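Nuswood display programme: how the running order gets built. Thread.
2025-02-28

1/ The draft for this season has 19 items. That covers solo displays, formation items, flypasts and the two parachute drops. A flypast counts as an item even when it uses the display line for less than a minute, as it still needs the airspace clear at both ends.

2/ Start with whatever can't move. Aircraft positioning in from other shows have an overhead time set by their fuel and by the other organiser. Those go in first and everything else is fitted between them. On the current draft most are in the second half of the afternoon, so that half is tight and the first half has slack.

3/ Next is the runway. Nuswood has one grass strip, 715 metres. Anything that can't use it comfortably in the wet displays from Vurnden, which has tarmac and a proper fire crew. An item from Vurnden never occupies our runway, so it can run while the previous one is taxiing in.

4/ This is the main trick in a compact programme. Alternate based and visiting items. Based item lands, visiting item runs in from the hold, next based item taxies and lines up behind the crowd's attention. Done well, the gaps are short enough that the commentator doesn't have to read out the parking notice again.

5/ Every item gets a card. Top line is type and callsign. Then slot length, where it departs from, where it lands, and hold. Bottom line is minima: cloudbase for the full display, cloudbase for the flat one, crosswind. If a card has no minima on it, it doesn't go in the order.

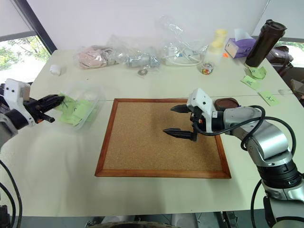
Cork board on the white table.

6/ Cards beat a spreadsheet for the first pass. You can swap a pair and see at once what it does to the items on either side. The spreadsheet comes later, when times need adding up and sending out.

7/ Holds. We use two: Heywood to the south, over the reservoir, and the disused railway junction to the north. One aircraft or one formation per hold. If the draft needs a third item airborne and waiting, the draft is wrong.

8/ Heywood is the better hold in the afternoon. Running in from the north means the pilot has the sun ahead for the whole approach to the display line. Slow types don't mind much. Fast ones do, and say so at the debrief.

9/ Parachute drops take more room than people expect. The slot has to include the climb overhead, the drop, the last canopy down and the drop zone being reported clear. No engines running near the crowd line until that last call. We put one at the very start, with the climb done before opening time, and the other straight after the interval.

10/ Gliders next. The Paltasberg is on a tow, so it's one card with two aircraft on it. The tug has to be back on the ground before the glider finishes, or it has to go away and wait. We send it away. It lands behind the next visiting item. Remember to write this on the tug's card too -- last year it was only on the glider's. 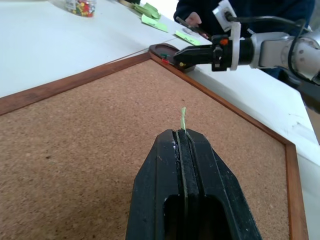

11/ Wake. Don't put anything light on the display line straight after anything large. Obvious, but it's easily reintroduced by a late swap. Check the order again from top to bottom after every change, not only the pair you moved.

12/ Weather variants. We keep a flat programme alongside the full one, same order, with the items that can't fly flat taken out and the timings left as they are. Closing the gaps looks tidier, but then every visiting aircraft has a new overhead time and has to be told.

13/ Late running. The flying display director holds a short list of items that can be shortened on the radio, agreed with each pilot at the briefing. Visiting items aren't on it. If we're still behind after using the list, the last based item is dropped.

14/ Engine starts. Older types with no ground cooling to speak of can't sit at the hold point waiting for a slot. Their cards have a start time as well as a take-off time, and the marshaller works from the start time.

15/ Outstanding for this draft: minima for the biplane pair, landing destination for the final visiting item, and confirmation that Vurnden will keep its fire cover going until our last recovery. Next version goes out once all of those are in.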